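Flevis Garment Sorting Data Card
Version 2, Mar 7, 2025

Summary

Flevis is a set of wrist camera recordings and shift logs from the garment intake line at the Heverport laundry and textile reuse plant. It covers one robot arm cell and the manual stations next to it. The set was put together to study two things: how well the arm picks single garments out of a mixed heap, and how the work of the intake staff changes when the arm takes part of the load.

Contents

episodes/ 826 pick attempts, one folder per attempt
shifts/ station logs, one CSV file per shift
survey/ staff answers, grouped by station, free text removed
docs/ label guide, floor plan, change log

Each episode folder holds a video file, a gripper position trace and a label file. Time stamps in all three use the cell clock. The shift logs use the plant clock, which is not synced to the cell clock. Use the offset table in docs/ before joining them.

Labels

Each episode has one outcome label: single, multiple, dropped or aborted. "Single" means one garment reached the inspection table. "Multiple" means two or more did. "Aborted" covers any stop by the operator or by the controller, including stops with no fault recorded.

Grasp labels are set per video frame:

1. open: no cloth between the fingers.
2. contact: cloth touches at least one finger, no visible compression.
3. pinched: cloth is compressed between both fingers. Folds that cover part of a finger do not change the label. Hanging tabs, loops and tag fasteners are marked as attachments and do not count as a second item.
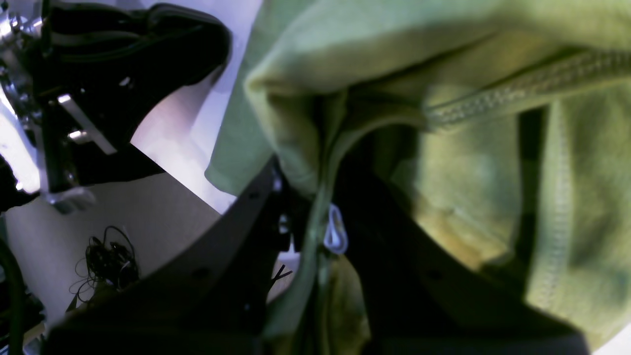 Work Changes at the Site

Before the cell was installed, intake ran with 3 manual stations. Staff pulled garments from the cart, checked pockets, read care labels and sorted by wash group. The arm now does the pulling on one lane. Pocket checks, label reading and wash group decisions are still done by hand on every lane.

The main changes recorded in the shift logs are:

- Less reaching into deep carts on the robot lane.
- More standing time at the inspection table, with shorter gaps between garments.
- A new task, clearing the cell after an abort. It is logged under code 300 and was not in the original job description.
- Rotation between lanes every 2 hours, added at the request of the staff.

Survey answers are mixed. Staff on the robot lane reported less shoulder strain and more trouble setting their own pace. Several asked for a pause button at the table that does not count as a fault. The Waweru controller release used for the later episodes has this button, and presses are logged as "hold".

Known Issues

- Knit items and light shirts are overrepresented. Work trousers were routed to a manual lane during most of the recording period.
- Grasp labels near the switch from contact to pinched differ between annotators. Treat that boundary as soft.
- Holds were logged as aborts before the controller update. These cannot be separated after the fact.
- Survey groups are small. Do not use them to rank stations or to judge individual workers.

Use

Flevis may be used for research on cloth handling and on work design. It may not be used for performance review or staffing decisions at Heverport. Loading scripts are in the Kalance tools repository, under readers/flevis. Report label errors there with the episode folder name and the frame index.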